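Workshop notebook, July
Room 2, domestic fittings: floor, sofa and loose items
Entry opened 9:40 a.m.

Continued from the previous entry, in which the order of work for the room was left undecided. It is now settled that the floor will be cleared first and the soft furnishings returned to the sofa second. Colleagues who follow the earlier order (sofa first) are asked to change over with the next session.

Floor. The tiles are large, off-white and glossy, with thin grey grout. The glaze was cleaned with the Fillex neutral product at the dilution printed on the bottle, and the second pass with plain water was kept. Streaks remained near the window after the first pass and were removed with a dry cloth. The grout was left alone. It will need a brush at some point, but that work belongs to the monthly schedule and should be entered there under job 1607.

Small clear plastic items continue to be a nuisance on this floor. They are difficult to see against the glaze, and the reflections from the ceiling light make it worse. The practice adopted in this room is to look along the floor from a low position before sweeping. Anything transparent is picked up by hand and placed in the tray on the windowsill until it has been identified. Items are not to be discarded on the assumption that they are packaging. Two of the pieces recovered in June were covers belonging to the Magaña lamp, and replacements had already been ordered by then.

Cables. The power strip remains on the floor. Moving it behind the shelving was discussed again and again postponed, as the grey cable is long enough but the adapter leads are not. A wall bracket from Jitum (catalog 821) would solve the matter. The request has been submitted and no reply has been received. Until the bracket is fitted, the following applies:

The grey cable is not to be pulled straight across the floor when the room is in use.
Black leads are to be untangled by hand, starting from the plugs.
No damp cloth within one tile of the strip.

The last rule was not observed in the morning. The cloth was withdrawn and the tiles nearest the strip were finished dry.

Shelving and stool. The white shelving frame is sound. The silver-white plastic bag on top of it has no label and its contents have not been entered on the sheet. It should be opened, listed and put away at the next session. The small white stool is being used as a shelf, and a folded patterned piece in red, yellow and white is kept on the seat. The stool is needed for reaching the top of the frame, so the folded piece requires a permanent place. The second drawer is suggested — it is deep enough and at present holds only spare cloths.

Sofa. Brown, with a velvety surface that shows every crease and hand mark. It was brushed in one direction, from the back of the seat toward the front, using the soft Flodberg brush. The hard brush left visible lines on the rolled armrest last month and has been taken out of the kit. Vacuuming is to be done with the fabric head only.

Cushions and pillows. The pink cushion belongs at the armrest end of the sofa. The light grey pillow belongs beside it. Its fabric wrinkles easily and does not recover when pressed flat by hand; a light shake from two corners gives a better result. Pillows that have been on the tiles are checked for grit before they go back on the velvet. The cover fastening was inspected and is in order.

Time taken for the room, excluding the cable work: 12 minutes over the allowance. Most of the excess was spent on the streaks. The allowance will not be changed until the room has been done twice more in the new order.

Outstanding: bracket, contents of the bag, drawer space, grout. Stock number for the replacement fabric head is 2338, to be checked against the old one before ordering.
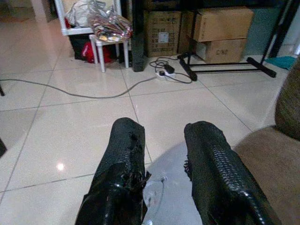
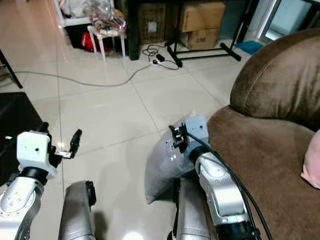
Room 2. First picture: power strip and grey cable on the tiles, stool and shelving behind. Second picture: light grey pillow on the floor beside the brown sofa.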